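White table top, marks won't come out

Started by wbrandes — March 11, 2024

wbrandes
We have a plain white work table in the back room and it has gone dull in the middle where everything gets set down. Dish soap does nothing. Is it safe to sand it lightly? I have 400 grit paper here.

dirk_e
Depends what the top is. If it's a melamine type surface, don't sand. You go through the color layer fast and then you need a new top.

Troteo
I sanded mine with 400, wet, and it was fine. Took 30 minutes. Still looks OK.

dirk_e
Yours was painted, you said so in the other thread. Not the same thing.

Troteo
She hasn't said hers isn't painted.

hellwigc
Try baking soda and a damp cloth first, then wipe with plain water. If it's scuffs from rubber feet they usually lift. Test it underneath where it doesn't show.

wbrandes
Not painted as far as I know. I did one half with baking soda last night. The gray scuffs are mostly gone but the dull patch is the same. I keep the middle bare now and push things out to the sides,

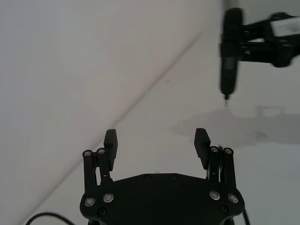 and I'm looking at a mat for the part that gets the most use. Does anyone have one that stays flat? The one I had before curled at the corners after 2 months.

hellwigc
Silicone ones stay flat. Mine is from June and hasn't moved.

dirk_e
Get a gray one — white shows everything. And leave the sandpaper in the drawer.

Troteo
I'd still try a corner.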